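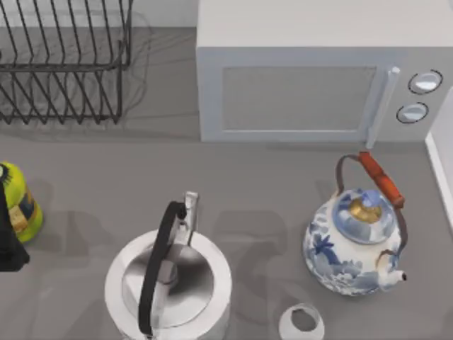 Fig. 4: Counter with dish rack and microwave.

Section 3: Setting up your Tikix water softener

I'm Kayode Ogundipe and I've fitted more of these than I care to remember, so I'll try to tell you what I'd tell a mate. Read the whole section first (it's short!) and keep a towel handy.

1. Find your stopcock and turn it off. In older flats it's often behind the bath panel, which is a nuisance. Open the cold tap and let it run until it stops.

2. Stand the softener upright in the cupboard. You want 10 cm clear above the lid or you'll never get the salt in.

3. Push the two blue hoses onto the valve until they click. If you've got the Imberg valve, the inlet is on the left. On the Lillden it's on the right, and yes, I've got that wrong myself.

CAUTION: Don't use a spanner on the plastic nuts. Hand tight is plenty.

4. Run the drain hose to the waste pipe with no dips in it, then clip it down.
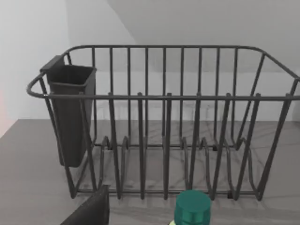
5. Pour in the salt, tablets only please, up to the line marked 70. I used granules once and spent a whole July afternoon chipping them out with a wooden spoon.

6. Turn the water back on slowly, a quarter turn at a time, and feel under each joint with a dry hand.

7. Plug in, hold the SET button until the display flashes, and key in your hardness number. The factory setting is 100, so do change it! Your water company can give you the figure for your postcode.

NOTE: The display also shows a litre count. Mine said 1,389 straight out of the box, left over from testing. Hold RESET to clear it.

8. Start the first rinse. It's noisy, so I wouldn't do it at bedtime. Leave the kitchen cold tap shut until the light goes green.

If you bought the Szabó filter as well, leave it off for now and fit it after the rinse, following Section 4.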